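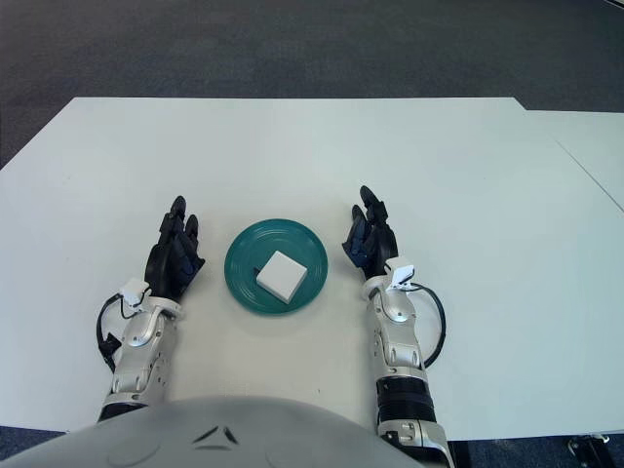

*L'assiette bleu-vert et la petite boîte blanche, posée de biais.*

Bon, je vous avais promis des photos de ma trouvaille, les voilà ! C'est une assiette ronde dénichée chez Zemen, à Ganditz, où j'étais entrée pour acheter des bougies (je suis repartie sans bougies, évidemment). Il y en avait 12 sur l'étagère, j'en ai pris deux et je le regrette un peu, parce que la couleur est encore plus belle à la maison que dans la boutique. Arash Asadi, qui me supporte dans toutes mes brocantes, la trouve « trop verte ». Moi je dis bleu canard, et je n'en démords pas !
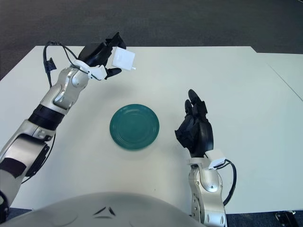 *Sans rien dessus, pour profiter des cercles.*

Ce que j'adore, ce sont ces anneaux concentriques en léger relief. Sur une table blanche toute simple, ils prennent joliment la lumière, et le bord relevé est bien pratique pour tout ce qui roule (les olives, les bagues, les cachets d'aspirine...). Je comptais y servir des sablés en novembre, mais pour l'instant elle me sert surtout de vide-poche. 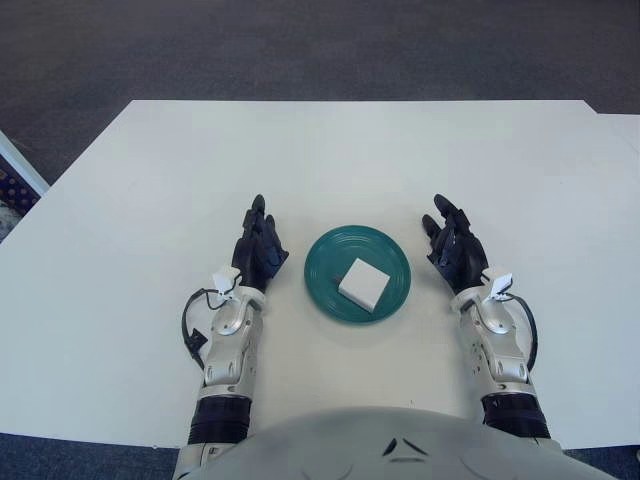 *Encore la boîte, un peu à droite du centre.*

Le blanc sur ce vert profond, je ne m'en lasse pas. Si vous connaissez d'autres adresses pour ce genre de vaisselle, écrivez-moi, il me reste de la place dans le buffet !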